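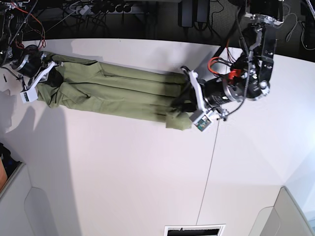
Progress report to the Wilico Fund, second reporting period
Textile reuse and sorting, Pusley district
Submitted 18/07/2026

The reporting period covered the move from street-side collection banks to staffed drop-off at the Pusley depot, and the first full cycle of the revised grading scheme. Intake by weight was in line with the plan submitted in March. The share of garments graded as fit for resale was below plan, mainly in menswear. Trousers remain the slowest item to grade. A pair folded lengthwise into a long, narrow bundle, like the olive-green pair on the white tabletop, has to be opened before the seat, knees and inner leg can be checked, and donors tend to fold them this way. The time allowance per item in the original work plan was based on shirts and knitwear and did not take this into account. A separate allowance for trousers is now in use and will be applied to all output figures from the next period.

1. Collection

Nine collection points were in operation at the end of the period, as planned. Two of these replaced sites where access for the van had been withdrawn by the landowner. Contamination (wet textiles, bedding, non-textile waste) fell at all staffed points and was unchanged at the unstaffed ones. We intend to convert the remaining unstaffed points or close them. The cost of conversion can be met within the existing budget line for site works.

The Broter estate point continues to underperform. Signage was replaced and opening hours were extended to early evening, with no measurable effect on weight collected. The lease runs to the end of the year and we do not plan to renew it.

2. Grading

The scheme inherited from the 2010 pilot used five grades. Audit showed that the two middle grades were applied inconsistently from one shift to the next, and that the difference in sale value between them was too small to justify the extra handling. They have been merged. The four-grade scheme came into use at the start of the period, and written criteria for each grade are attached as Annex A.

A sample of 183 garments was graded twice, by different shifts, without reference to the first result. Of these, 54 received a different grade the second time. Most of the disagreements were between adjacent grades and concerned pilling, fading at seams, or missing trim. Disagreement on the reuse/recycle boundary was less common but has a larger effect on income, and the criteria for that boundary have been rewritten.

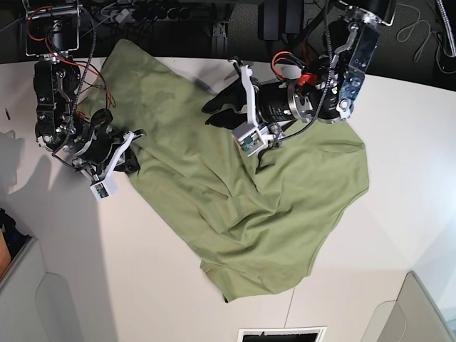 Creasing was a further source of inconsistency. Under the old criteria a heavily wrinkled garment could be marked down even if the fabric was sound. The new wording excludes creasing from the assessment altogether and limits it to stains, holes, seam failure, loss of shape and color loss. Items are to be laid out on the table and checked on both sides before a grade is entered. The double-grading exercise will be repeated in the next period with a sample of the same size, so that the two results can be compared directly.

3. Outlets

Resale stock goes to the Kassa shop and to two wholesale buyers. Shop income was above forecast. Wholesale income was below it, owing to a lower price per kilogram in the second half of the period. One buyer has asked for menswear to be baled separately. This requires an additional bale position, and floor space for it has been marked out next to the loading door.

Recycling-grade material is still sent as mixed fiber. Separation of cotton-rich items was listed as an optional activity in the grant agreement. It has not been started. A quotation for a handheld fiber scanner was obtained and exceeds the amount reserved.

4. Expenditure

Spending on staff and vehicle costs was within the approved limits. Site works were underspent, as noted in section 1. The overspend on waste disposal relates to the clearance of old stock from the upper floor, which was completed in one operation and will not recur. No transfer between budget headings is requested at this time.

5. Risks and next steps

The main risk is a continued fall in the wholesale price. At the current level the sorting operation covers its direct costs but makes no contribution to rent. A revised income forecast will be sent separately, together with the request to end the optional fiber activity.

Work scheduled for the next period: closure or conversion of the unstaffed points, second double-grading sample, trial of separate menswear bales, and renewal of the vehicle lease.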